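## 4. Oiling the countertop

Read section 3 before you start. The sanding has to be finished and the dust wiped off, or the oil will seal the dust in.

Tullo Top Oil is sold in one size. A can covers a standard kitchen run with two coats. If your top is longer than 11 feet, buy a second can and mix the two in a clean bucket so the color stays even from end to end.

**You will need**

- Tullo Top Oil
- Lint-free cloths, at least four
- A white nylon pad
- Nitrile gloves
- A metal bucket with water in it, for used cloths

**CAUTION:** Cloths soaked in oil can heat up and catch fire without a flame. Put each one in the water bucket as soon as you are done with it. Do not leave them balled up in a trash can.

### 4.1 First coat

1. Open a window. Keep the room above 60°F until the coat has dried.
2. Stir the can with a flat stick for two minutes. Do not shake it.
3. Pour a small puddle near the back and spread it along the grain with a cloth.
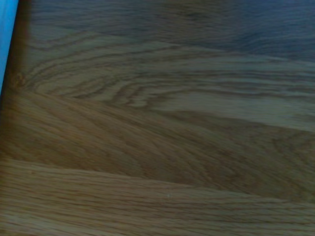 4. Work one arm's length at a time, and overlap the last stretch by a few inches. Joints between boards take up more oil than the faces, so go over them twice.
5. Leave the oil for 22 minutes. Dull patches mean the wood has drunk it all. Add a little more there.
6. Wipe off everything still on the surface with a dry cloth. Oil left standing turns sticky and has to be scraped.

**Note:** End grain around a sink cutout needs extra oil. Use a folded cloth or an old toothbrush and repeat until it stops soaking in.

### 4.2 Second coat

1. Wait overnight. In February, or in an unheated house, wait a full day.
2. Rub the top lightly with the nylon pad. If you would rather use paper, 200 grit is the coarsest you should go at this stage.
3. Wipe, then repeat steps 3 to 6 above with half as much oil.

### 4.3 Back in use

Light use is fine after one day. Keep standing water off the top for the first week, and don't put rubber mats or wet dishcloths on it during that time.

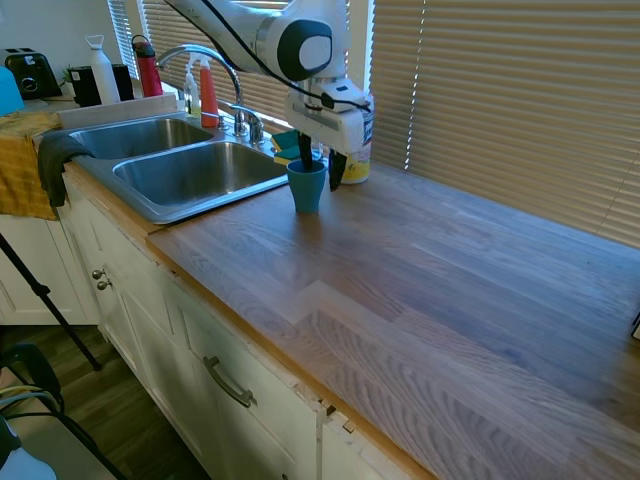
*Fig. 4-2. Butcher-block counter with a double-basin sink.*

Wash with a damp cloth and a drop of dish soap. Do not use bleach, ammonia or scouring powder.

Re-oil the sink end when drops of water stop beading, and the rest of the top once a year. Bellamy tops that came factory-waxed must be stripped first; see section 6.

Questions about coverage or color matching go to Delphine Ambrose at the Tullo finish desk. Have the batch number from the bottom of the can ready.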